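Chapter 7
Looking After a Two-Arm Bench Cell

7.1 Scope of this chapter

Chapter 6 dealt with commissioning: levelling the table, fixing the base rail and proving the emergency stop. The present chapter takes over from the day the cell goes into regular use. It covers cable dressing, joint zeroing, gripper care and the service log, in that order, because a fault in the first is often mistaken for a fault in the second.

The worked material comes from the Clemdale cell, a small enclosed bench unit with two arms mounted on a common rail. It handles flat, phone-sized pieces, which are picked up, turned and passed from one gripper to the other. Felista Kaijage wrote the original service schedule for the cell, and the version used in this chapter includes the changes made in October, after the second set of wrist cables was fitted.

Readers should already be able to isolate the supply, release the joint brakes by hand and read a joint position from the controller. Those who cannot should return to Section 6.4.

7.2 Terms used

Base rail: the plate that carries both arm bases and fixes their spacing.
Service loop: the slack left in a cable where it crosses a moving joint.
Zero: the joint position the controller treats as the origin for all later moves.
Handover: the part of a cycle in which both grippers hold, or are about to hold, the same piece.
Cycle: one pick, one handover and one release.

7.3 Service intervals

Intervals are given in cycles. Hours are a poor guide for a bench cell, which may sit powered but idle for most of a shift. The Clemdale schedule calls for a visual check at the start of each day, a gripper clean every 267 cycles and a full service every 2,000 cycles. The full service includes removal of the cable clips, inspection of the cable jacket under each one, and a fresh zero on every joint of both arms.

A full service is also due after any collision, whatever the cycle count. In one case the left arm lost its zero at 1,078 cycles following light contact during a handover. The controller raised no alarm. Salim Makokha found the error by driving both arms to the handover position and measuring the gap between the fingers, which had closed by 2 mm. The procedure in Section 7.6 is based on his method.

7.4 Cable dressing

Each arm on the Clemdale cell has an external cable running from the base, over the large joint housing and along the upper link to the wrist. An external run is easy to inspect and replace. It is also exposed, and the service loop must be long enough for the full travel of the joint without being able to drop between the fingers or catch on the opposite arm.

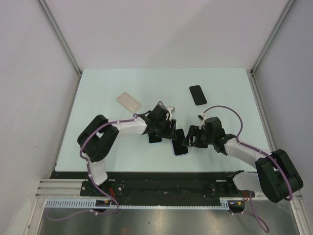
The loop should be set with the arm at full reach and then checked with the arm folded. If the cable pulls tight at either limit, slacken the nearest clip and feed more cable from the base side. Never take slack from the wrist side, where the connector has no strain relief. Clips are tightened by hand until the cable no longer slides, and no further. A flattened jacket under a clip means the cable is to be replaced at the next full service.

Once both arms are dressed, run a handover at the lowest speed setting with a hand on the stop button. Watch the loops, not the grippers. Two loops that clear each other at low speed may still touch at working speed, so the test is repeated at half speed and again at full speed before the enclosure is closed and the result entered in the log.

Section 7.5 sets out the clip positions for each link and the minimum bend radius at each joint.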